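Sitompul库房盒装器材整理与装箱项目
进展报告

提交对象：Sokcombe基金项目管理处
执行单位：Kemance器材共用服务部
报告人：Jhun Bañez
提交日期：2020年1月21日

一、本期概况

本项目的任务是整理Sitompul库房内的盒装小型器材，给每件器材定下固定位置，更换不合用的存放用具，并重新登记。本期从十月开始，到提交报告时，清点、分类和主要用具的采购已经完成，装箱做完了大半，标签和登记还在进行。

计划书列出的盒装器材为700件，清点结果与此数一致，但有几件的型号同旧登记册写的不一样，处理情况见第五部分。进度总体比计划晚两周左右，主要耽搁在内托到货和标签返工上，预计不影响结项时间。

经费使用在预算之内，没有需要追加的项目。

二、整理前的情况

Sitompul库房的盒装器材原来分放在三处：进门左手的铁架、里间的矮柜，还有窗下一排纸箱。铁架上的东西取用最多，也最乱。借用人还回来的盒子一般就近放下，时间久了，同一型号会散在好几层。矮柜的门往外开，过道窄，开了门人就过不去，所以柜里的东西很少有人动，有些盒子在里面放了很久，登记册上却写着借出未还。

窗下纸箱的问题是受潮。纸箱直接放在地上，靠墙一侧的底部已经发软，搬动时塌过一次。里面的盒子外观大多完好，少数边角有磨损，个别盒盖的插舌断了。我们把盖子合不拢的挑出来，另用自封袋装好，连同原盒一起入库。

旧登记册是按入库先后写的，没有位置一栏。找一件器材要先翻册子确认有没有，再到三处去找。服务部过去每次借出前都要预留找东西的时间，借用高峰时常有人在门口等。

三、存放用具的选择

计划书里原定统一用带盖的不透明周转箱。十月我们先借来几只试用，发现不合适：盖上盖子以后只能靠标签认，而器材的外盒颜色相近，标签一旦贴错，开箱也不容易马上看出来。另外，周转箱太深，盒子叠放后下面一层取不出来，要先把上面的全部搬开。

后来改为两种用具并用。

第一种是透明亚克力层架，放在借还台旁边，供当天待借和刚归还的器材暂放。盒子平放在各层板上，一层放一种，不混放。层架四面通透，站在台前就能看到哪一层有东西。层板的高度比盒子的厚度多出一截，手能伸进去。缺点是亚克力表面容易起划痕，擦拭只能用软布，清洁人员已经知道。

第二种是半透明塑料收纳箱，用于长期存放。箱子敞口，两侧有把手沿，从上面和前面都能看出里面有没有东西。箱壁往下收窄，上口比底部宽，所以盒子放到底时，两边上方会留出空间。我们起初把这当作浪费，试用以后觉得有用处，取盒子时手指正好可以从侧面下去。

箱底加蓝色内托。内托一是防滑，二是和黑色盒子颜色分明，少了一盒马上就能看到露出来的蓝色。试过白色和灰色的衬垫，隔着半透明箱壁都不明显，最后选定蓝色。

本期到货收纳箱300只，验收时有几只箱口变形，供货方已经同意更换，更换件尚未寄到，不影响目前的装箱。

四、装箱办法

装箱办法经过几次修改，现行做法如下。

盒子从原处取出后，先擦去外面的浮灰，核对盒上印的型号和册子上的型号。型号一致的，放到层架上等候；不一致的，单独放进待查箱，不往下走。

同型号的盒子攒够一箱再装。盒子在箱里并排放，长边顺着前后方向，彼此之间留一道缝，不要挤紧。最初的做法是尽量塞满，一箱可以多放一盒，但是取的时候要把箱子整个拿下来倒一倒才能抽出一只，盒角也容易蹭坏。留缝以后每箱少放一些，箱子总数够用，就按留缝的做法定下来了。

盒上有印字的一侧朝同一个方向。这一条看着琐碎，做起来省事不少，核对时不用把每只盒子都转过来。装箱时偶尔有人放反，抽查发现后当场改。

高而窄的盒子允许立放，但只在临时清点时这样做，入箱一律放平。立着的盒子两两靠在一起尚可，单独一只容易倒，器材里有镜头和玻璃件，不能冒这个险。

收纳箱上架后叠放至多2层，再高箱口会受压，前面的边沿也会挡住下面一箱的开口。

装箱的工作台铺绿色台布，台布由原来的实验桌布改裁而成。铺布之前盒子直接在台面上拖，底面留下过划痕；铺布以后没有再发现新的划痕。台布每周抖一次灰。

层架暂放、并排入箱和立放清点的情形如下。

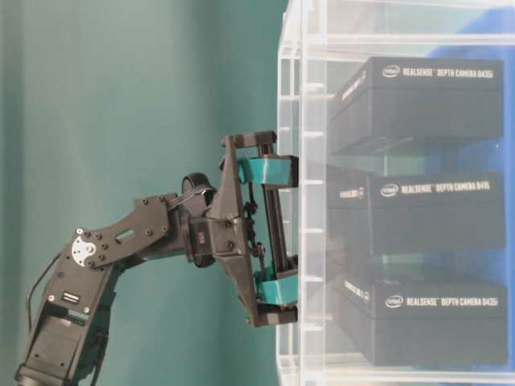
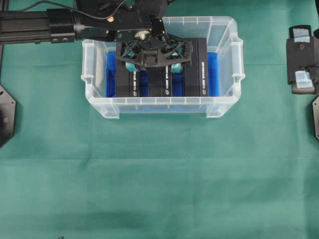
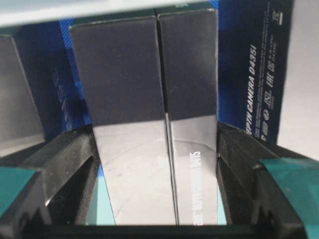
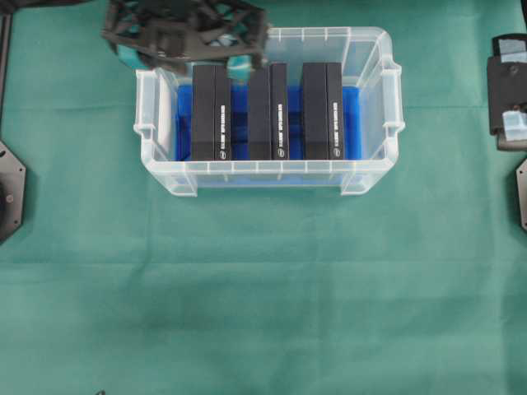 图1：透明亚克力层架与黑色器材盒。图2、图4：半透明收纳箱，盒子并排，箱底为蓝色。图3：立放的两只盒子，右侧一只可见“D415”字样。

五、登记与标签

新登记表在Anon系统里建立，每件器材一行，字段有型号、数量、外盒状况、配件、箱号和架位。箱号和架位是新增的两栏，旧册没有。录入由两个人对着做，一人念盒上的字，一人输入，录完一箱换过来再核一遍。这样比一个人录慢，但返工少。

型号不一致的器材，查下来有三种原因。一种是旧册抄写有误，字母和数字写混了。一种是盒子和里面的器材不对应，归还时装错了盒，这类最费时间，要把同型号的盒子都打开对一遍，目前已经配回大部分。还有一种是同一系列的前后型号外盒很像，当初登记时按同一种写了。最后这种情况在深度相机里最常见，现在登记时一律以盒侧印的型号为准，再开盒看器材本体的铭牌。

仍有少量器材查不出来源，旧册没有，盒内也没有送货单。我们暂时给了临时编号，放在待查箱里，请各借用小组来认。认领通知已经发出，到目前只有两个小组回复。如果结项前还无人认领，建议归入共用器材，请管理处在下次回复中告知是否同意。

标签第一批返工。问题出在材料上，普通纸标签贴在半透明箱壁上，几天以后四角翘起，用手一碰就掉。换成合成纸标签以后好一些，但贴在有竖纹的边沿处仍然粘不牢，所以位置改到前壁平整的部分。标签上只印箱号和型号，不印数量，数量随借还变化，印上去反而容易误导。

返工用掉的标签和工时由服务部自行承担，没有计入项目经费。

六、借还台的调整

借还台不在原计划内，但层架放过来以后，原来的摆法挡路，所以一并作了调整。台子往窗边移了一步，层架靠内侧，归还的盒子从台面直接放上层架，不再落地。借出时从收纳箱取盒，先放到层架，核完配件再交给借用人。

试行期间，归还时忘记登记的情况比以前少。以前盒子一放上铁架就和别的混在一起，现在留在层架上的就是还没有办完手续的，下班前把层架清空，当天的账也就清了。有一天层架没有清空，第二天早上发现留下的盒子里少一根数据线，因为还没有归箱，很快联系到了前一天的借用人，线也送回来了。

层架满的时候怎么办，目前还没有固定办法。课程集中归还的那几天，层架放不下，只好又用了一次纸箱。我们考虑再添一组同样的层架，费用可以从用具更换一项的余款里出，正在询价。

七、经费

本期支出集中在用具采购，包括收纳箱、内托、层架和标签材料。其中亚克力层架和配件支出1450元，比预算略低，原因是层架改为到货后自行组装，省去了安装费。收纳箱和内托按合同价付款，没有变动，明细和票据复印件随本报告另袋寄送。

人工方面没有另外聘人，装箱和录入由服务部人员在借还空闲时段完成，按计划书约定不列支。

运输费一项尚未动用。原打算把矮柜拉走处理，后来里间的同事要求留下，柜门拆掉以后改放文具和备用标签，运输费因此可能结余。是否退回或转作他用，听管理处的意见。

八、遇到的问题

内托到货晚。第一次送来的内托比箱底大，放不平，四角翘着，盒子放上去会晃。和供货方核对后发现，对方按箱口尺寸裁的，没有考虑箱壁往下收窄。重做的一批合适，但前后多等了一段时间。等待期间先做了清点和录入，所以整体延误不算大。

里间的湿度。窗下纸箱已经全部清走，地面留出空位后看得出墙根有渗水的痕迹。后勤来看过，答复开春后修。在修好之前，窗下不放任何器材，收纳箱全部上架，最低一层离地留了空。干燥剂按架放置，颜色变了就换。

人手不固定。装箱是插空做的，一箱做到一半有人来借东西就得停下，再回来时容易记错做到哪一步。现在规定没有做完的箱子上夹一张黄纸条，写清楚擦过、核过还是录过，接手的人照着往下做。纸条做法用到现在没有出过差错。

外盒相似。前面已经提到，器材外盒以黑色为主，尺寸接近，光靠外观分不清。有同事提议在盒上贴色点，考虑到部分器材仍在保修期内，外盒需要保持原样，没有采用，改为在箱子的标签上加一道色条。色条的颜色分配表已经排好，印刷样张在看。

九、下一阶段安排

首先把剩下的盒子装完，重点是从矮柜里清出来的一批，这批配件最零散，预计比前面慢。

装箱完成后做一次全面盘点，由没有参加过录入的同事来做，拿着登记表逐箱核对。盘点中发现的差错单独列表，附在结项报告后面。

登记表的查询页面准备开放给各借用小组，先开放型号和在库情况，架位只对服务部显示。页面已经可以打开，但是用手机看时表格太宽，要左右拖动，Anon那边答应改，没有给出具体时间。

借用须知要重写。旧须知写的是归还到铁架，与现在的做法不符，新须知加上放层架、等核对、不自行归箱这几条，拟贴在借还台侧面，字数控制在一页以内。

色条标签看样通过后统一更换，换标签时顺带检查箱口有没有变形。供货方的更换件到了以后，先放一周再用，看看会不会出现同样的问题。

十、请管理处答复的事项

无人认领器材的归属，见第五部分。

增添一组亚克力层架，费用从用具更换余款列支，见第六部分。

运输费结余的处理，见第七部分。

以上三项如能在下次例行沟通前答复，便于我们安排采购和盘点。报告中的登记表截至提交当日，之后的变动记入下期。联系人仍为Jhun Bañez，库房现场可以随时查看，来之前请先和借还台说一声，避开课程集中归还的时段。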